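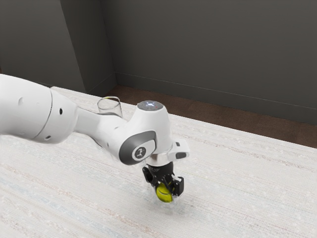

Ranking policies in simulation before they reach the bench

Over the past several months, my group at the Sinddale laboratory has been studying a narrow question: when we train several versions of a manipulation policy, can a simulator tell us which of them is worth testing on the physical arm? The work will be written up in full at a later date. I am setting down the main points on this page for colleagues who have asked how the evaluation is organized, and for my own records.

The question arises from a practical shortage. Our laboratory has one arm available for this project, shared with two other groups, and every physical trial requires a person to reset the objects and record the outcome. A training run produces many checkpoints. In the past we chose among them by looking at the validation loss, then tested the one with the lowest value. Tímea Major compared those choices with the physical results in our older logs and found that the loss was a poor guide. Two checkpoints with nearly the same loss could behave very differently once the gripper closed on an object.

The task

The task used throughout this study is deliberately small. A ball and a drinking glass are on a table, and the arm must pick up the ball, carry it to the glass and release it inside. The arm begins each episode in a fixed posture, while the positions of the two objects vary. An episode counts as a success only if the ball is inside the glass and the glass is still upright when the episode ends.

We selected this task because it can fail in several distinguishable ways. The fingers may close too early and push the ball away. The grasp may be sound but too far off center, so that the ball strikes the rim. The arm may also touch the glass on its way across the table. A policy that reaches the ball reliably can still be a weak policy overall, and we wished to see whether the simulator would preserve that distinction.

The simulator

Our environment, which we call Tekin, combines a conventional physics engine with a rendered view of the workspace. Joint limits and the control rate match those of the physical arm. The ball and the glass are modeled with simple collision shapes; the glass is built from a ring of thin convex pieces, as a single convex shape would have closed the opening.

The policies receive camera images, so the appearance of the rendered workspace matters as well as the physics. Berhanu Abdella carried out most of the work on this side. His first version used a uniform table color and flat lighting, and nearly all of the policies failed in it, including those that performed well on the bench. Adding a textured tabletop and soft shadows changed the results considerably. Transparent objects remain the most difficult part. A real glass bends the light passing through it and picks up highlights from the room, and our renderer reproduces these effects only in part.

I should state that we did not attempt to match the absolute success rate. A simulator may be easier or harder than the real bench and still be useful, provided it places the policies in approximately the correct order. This distinction guided most of our decisions about where to spend effort.

The comparison

We took 14 checkpoints from the Lollau family of policies. They differ in the amount of training data, the length of the predicted action sequence and the point in training at which they were saved. We included several checkpoints that we expected to be poor. A comparison made only among strong policies would have told us little about the range in which a ranking can be trusted.

Each checkpoint was tested on the physical arm the same number of times, giving 168 real trials in total. The starting positions were drawn from one list, and all checkpoints received the same list. The person resetting the table did not know which checkpoint was running. In simulation we ran 3000 episodes, again divided among the checkpoints as evenly as the total allowed, with starting positions drawn from the same region of the table.

We then compared the two rankings by rank correlation and by a second measure, which penalizes a reversed pair more heavily when the real difference between the two policies is large. The second measure corresponds more closely to the decision we have to make. Exchanging two policies of nearly equal quality costs us very little. Sending a poor policy to the bench in place of a good one costs us an afternoon.

What we found

The agreement between the rankings was strong at the lower end. Every checkpoint that performed badly in simulation also performed badly on the bench, and we would have lost nothing by discarding those early. In the middle of the range the order was less exact, although the errors were confined to neighboring policies.

The upper end requires more caution. The three best checkpoints on the physical arm were all near the top in simulation, but their order was not preserved. With so few real trials for each policy, we cannot say whether the simulator was wrong or whether the bench results simply lacked the precision to separate them. I lean toward the second explanation. Tímea is of the other opinion, and she has good grounds for it: one of the three fails on the bench mostly at the moment of release, and contact between the ball and the rim is where we trust our physics least.

The validation loss, examined on the same checkpoints, did not identify any of the three.

One further result was unexpected. We had assumed that improvements in contact modeling would contribute more to the agreement than improvements in appearance. For this task, the reverse was the case. When we restored the plain table and flat lighting while keeping the better contact settings, the ranking deteriorated sharply. When we kept the textured table and returned to the default friction values, it deteriorated only slightly. I would not extend this finding to insertion tasks or to soft objects.

Present use and open matters

We now use Tekin as a filter. A checkpoint must pass a fixed set of simulated episodes before it is given time on the arm, and the threshold is set low enough that a borderline policy is still tested. The final choice is always made on the bench.

Two matters remain open. The first is the glass, for which Berhanu is preparing a revised material model. The second concerns transfer to another site. Our partners at Faltoven have an arm of the same type but a different table and different lighting, and they have agreed to repeat the physical trials with our checkpoints. It is not yet clear whether the simulator must be adjusted for their room or whether the present version will give a usable ranking there — their first trials are planned for January.

Colleagues who wish to receive the list of starting positions or the scoring script may write to me at my laboratory address. The script assumes one log file per episode and will need small changes for other formats.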